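Tovolgate Facilities Helpdesk
Ticket 184
Subject: cloth on white table keeps creeping / hanging over front edge
Raised by: Bhardwaj (2nd floor, display room)
Priority: low, then medium, then low again
Status: closed, see last entry
Opened: Mon 1 January

Original report
Waffle cloth on the white table won't stay put. Square it up at night, by morning the front has crept over the edge and gone wavy. Things on top end up at an angle. Not dangerous, just annoying, and visitors put cups down on the saggy bit thinking there's table under it. There isn't always. Tea on carpet once already. Please advise or send a mat or something.

Cloth is the pinky beige one, Prunwood, from the linen cupboard. Not the old green.

Helpdesk reply
Thanks. Has it been washed recently? Which way up is it? Is the table level? Pls don't tape it, tape took the finish off the one in the corridor.

Bhardwaj
Washed yes, before Christmas. 60 I think, might have been 40. Which way up, no idea, looks the same both sides to me. Table looks level. Haven't taped anything.

Helpdesk reply
60 is too hot for that cloth, label says 40 max. Could have shrunk one way and not the other, waffle does that. Measure it please, short side at both ends. Will put a level on the table when we're up there.

Bhardwaj
Measured. 200 cm on one end, 184 on the other. So yes it's gone wonky. That'd be the wash then?

Helpdesk reply
That'd be the wash. 16 cm difference is a lot, even for waffle. Whoever squares it up is lining up the back edge and the front has to go somewhere.

Things to try, in this order:
Damp it down and pull it square while it's wet, two people, one each end. Dry flat. Not on the radiator.
If it won't pull back, turn it so the long end is at the back against the wall, spare hangs down behind where no one minds.
Non slip underlay, the thin white mesh stuff. We've got a roll of Bristari in the store, cut to size.
Last resort new cloth.

Bhardwaj
Did the damping. Got it to 200 and 190ish then it went back overnight. Smells of wet dog as well. Turned it round, back looks awful from the doorway, you see it hanging. Turned it back. Can we have the underlay.

Helpdesk
Underlay left at reception, 2 pieces. They go side by side, not overlapping, or you'll get a ridge. Rough side DOWN. Wipe the table first, any polish on there and it won't grip.

Bhardwaj
Not at reception.

Helpdesk
Behind the desk, in the brown tube. Ask.

Bhardwaj
Got it. Laid it, cloth on top. Better. Didn't move overnight. Moved a bit the night after.

Helpdesk
Does anyone move the table? Cleaners pull the furniture out to hoover on that floor.

Bhardwaj
Asked. They do pull it out, by the front, which means grabbing the cloth as well as the table. So that's probably half the creeping explained. Have left a note saying lift from the ends. Note has gone, hopefully read.

Also there's the cables under there. They hang down at the front and get caught up when the table's moved. Want those looking at? Don't mind either way but the hoover has had a go at one.

Helpdesk
Cables is a seperate ticket, please raise under electrical not furnishings or it sits in my queue and gets nowhere. Don't tuck them up under the cloth in the meantime. Seen it done, not clever.

Put the table on its feet properly by the way, we had the level on it. It's fine left to right, tips forward a touch. One front foot is wound right in. Wound it out 2 turns. Cloth was sliding downhill basically, on top of everything else. Should have checked that first, sorry.

Bhardwaj
Thanks. Difference already I think. Medium please though, we've the souvenir table going on there for the open afternoon and I don't want it skating off.

Helpdesk
Changed to medium. What's going on it, anything heavy? Heavy at the back, light stuff anywhere. Don't line things up along the front.

Bhardwaj
Nothing heavy. Bits people brought back from trips. Tin, postcard, a white tray thing, that sort of size. Kept everything to the back half and left the front clear like you said.
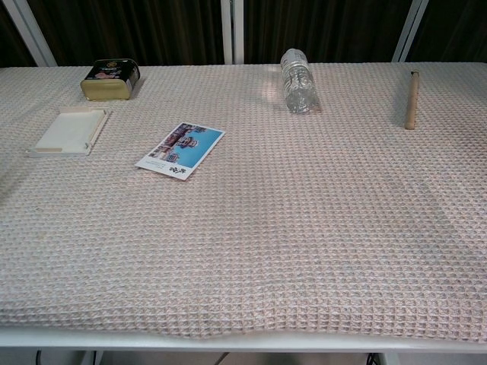 Front still dips over the edge, soft wave in it, but I can live with that. What I need to know is whether it's going to carry on creeping or whether that's just the shape of the cloth now. The back edge I can't get any straighter without ironing and I'm not ironing waffle.

Helpdesk
That's the shape of the cloth. Wave is the shrunk bit pulling against the bit that didn't. Won't come out. Don't iron it no, flattens the squares and you'll have a shiny patch for ever.

Test for creep: pencil dot on the underside of the table where the front hem comes to. Check in the morning. If the hem's still at the dot it's not moving.

Bhardwaj
Dot done. Hem on dot this morning. And next morning. Cleaners been in between, so that counts.

Tin's a bit nearer the postcard than I had it but someone will have picked it up to read the label, everyone does. Not a cloth problem.

Helpdesk
Agreed. OK to close?

Bhardwaj
Before you do. Can we order a new one anyway? This one's never going to hang right and the room gets used properly in June. Same colour if poss.

Helpdesk
Can do, goes on the next linen order. Prunwood don't do that pink beige in the bigger size any more, nearest is called oatmeal, it's greyer. Swatch in internal post. Say yes or no on this ticket even if it's closed, it still reaches us.

Bhardwaj
Swatch came. Bit porridgy but yes. Order it.

Helpdesk
Ordered. Wash at 40, dry flat, please write it on the cupboard door.

Closing notes
Cause: cloth shrunk unevenly in hot wash, table tipping forward (front foot), table being pulled out by the cloth for hoovering.
Done: foot wound out, 2 pcs Bristari underlay fitted, note re lifting from ends.
Outstanding: replacement cloth on order. Cables, seperate ticket, not raised yet as far as I can see. Bhardwaj pls raise.
Priority back to low. Closed.

Bhardwaj (added after close)
Cables raised. Note for cleaners has gone again, have put another one up.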